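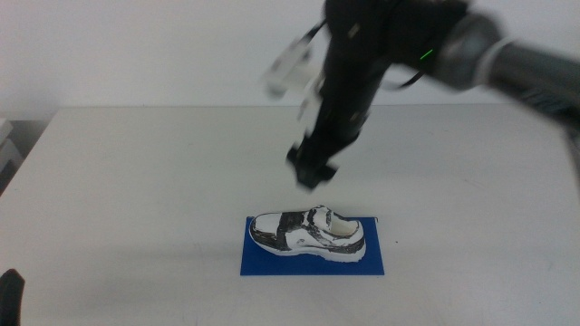 Teaching an Arm to Handle a Shoe: Bench Tips
By Bożena Śliwiński, Semple workshop pages
Updated Mar 23, 2023

Most of the tips on this site concern drawer runners and what to do with a seized vise. These concern a robot arm, which will do anything you show it, including the part where you sneezed. They apply whether you push the arm around by hand or drive it from a second one across the room. I have done both badly and now do both a little less badly.

Before you touch the arm

Put the object on a mat. A plain blue one on a white table is what we use, and it gives everybody a place to put the shoe back. Tape the mat's corners from underneath if your table is slick. Masking tape is fine. Duct tape will outlive the project.

Clear the rest of the tabletop. Coffee goes on the floor or, better, in another room. Screwdrivers too. An arm trained around a screwdriver may come to regard it as a colleague.

Wipe the table, then stop worrying about it. You will never get all the smudges off a white top, and an arm that needs a spotless one isn't going to enjoy the real world.

Pick one shoe to start with. A sneaker is a good size, it has a soft-looking middle and a stiff-looking sole, and it comes with a built-in front and back. Work with the toe pointing left for a while, then turn it around and work with the toe pointing right. If you only ever show it one way, you will have taught the arm about half a shoe.

Dress the cable before the first take. Leave enough slack at the elbow for the arm to reach its lowest point, then bend it through the whole motion with the power off and watch the loop. Mine caught on a bracket bolt in April of last year and I finished the afternoon with a soldering iron.

Moving it by hand

Switch on the free-drive or gravity compensation mode first. I know. Go and check anyway.

Hold the arm above the gripper and below the elbow, and keep your fingers out of anything that folds. Long sleeves get rolled up. Ásdís Vestergaard, who shares the bench, takes her rings off and leaves them in a jam jar, and I have stopped making remarks about the jar.

Go slower than feels natural, but keep going. Hesitations get recorded with the same loving care as everything else. If you stop over the heel to think about lunch, the arm will stop over the heel and think about lunch.

Keep your head and shoulders out of the camera's view. The arm won't have you standing next to it later, and it shouldn't learn to look for your sweater.

Moving it from a second arm

Line up both arms before you connect them. If the one in your hand is folded and the one on the table is stretched out, they will settle the difference very quickly. Most control software has an alignment step. Ours, a homemade thing called Brevar, has a note stuck to the monitor.

Stand where you can see the gripper itself. Driving from the camera picture alone is harder than it sounds, especially for height: the fingers always look a bit closer to the shoe, or a bit farther off, than they are. If you must use the screen, add a second view from the side.

Approach from well above. Come down the last stretch steadily, with the fingers already pointed at the table, and don't make big wrist turns close to the mat. On a shoe, aim for the middle, near the laces. The toe tends to send the whole thing skating, and the heel opening swallows a fingertip and is reluctant to give it back.

When the fingers meet the shoe, stop pushing. The table is behind the shoe and the table will win. A light touch and a short wait give you a much more useful recording than a determined squash.

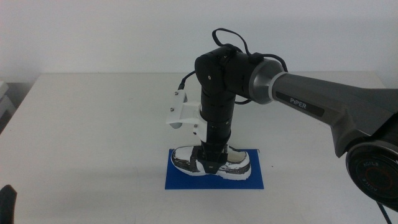 How many demonstrations do I need before the arm can manage on its own?

It depends on how much the starting position changes. With the shoe on the same mat, facing either way, we had something watchable after 107 takes and something I would show a visitor after 778. If you also swap shoes, move the lamp and shift the camera, expect to pass 2,000 and to develop opinions about footwear.

Keeping the takes worth keeping

Throw away bad takes the same day. By tomorrow you will have talked yourself into believing that the one where the shoe fell off the table shows character.

Keep the recoveries, though. If you miss, back off and try again cleanly, that take is worth having. The arm is going to miss too and it ought to know what comes next.

Move the shoe a little between takes. An inch to one side, a slight turn, closer to the front edge of the mat. People believe they are doing this at random and put it in the same spot every time, so we throw a die.

Write down who was driving. Ásdís comes straight down and I drift in from the right, and when we mixed our takes without labels the arm split the difference and came down beside the shoe.

Take a break every half hour. Wrists get tired before heads do, and a tired wrist has a wobble in it. After five sloppy takes in a row, quit for the day.

Shutting down

Park the arm low, with the elbow supported, before you cut the power. Some arms have brakes and some merely have gravity. Find out which you own while standing well back.

Copy the recordings somewhere else before you go home. Put the date and the toe direction in the folder name. "Shoe final new 2" was mine, and I still don't know what's in it.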